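### 4.3 Hanging the black lining

Do this after the brackets are tight and before anything goes on the table. The fabric shows every crumb of lint, so wash your hands and evict the cat.

1. Unroll the ceiling piece and find the corner tagged "Hillum". It goes at the far left.
2. Fasten the fabric to the upper rails every 15 cm. Yes, every 15. Going to 19 saves four clips and buys you a sag.
3. Hang the walls the same way, working from the far corners toward you.
4. Run the two thin cables corner to corner so they cross under the ceiling.

**Note:** The cables should be snug. If you can play a tune on them, back off a little.

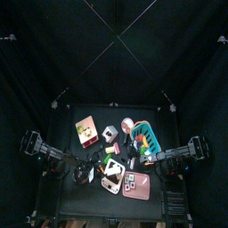
*Fig. 9. Lined enclosure with the ceiling cables crossed and items grouped mid-table.*

5. Place your things in the middle of the table, the plate toward the far side and the basket to the right.
6. Check the lining for gaps – daylight is very good at finding the one you missed.

**Caution:** Do not iron the fabric in place. Faizal Manurung tried it on the first Brullard kit, and the replacement panel is order no. 600.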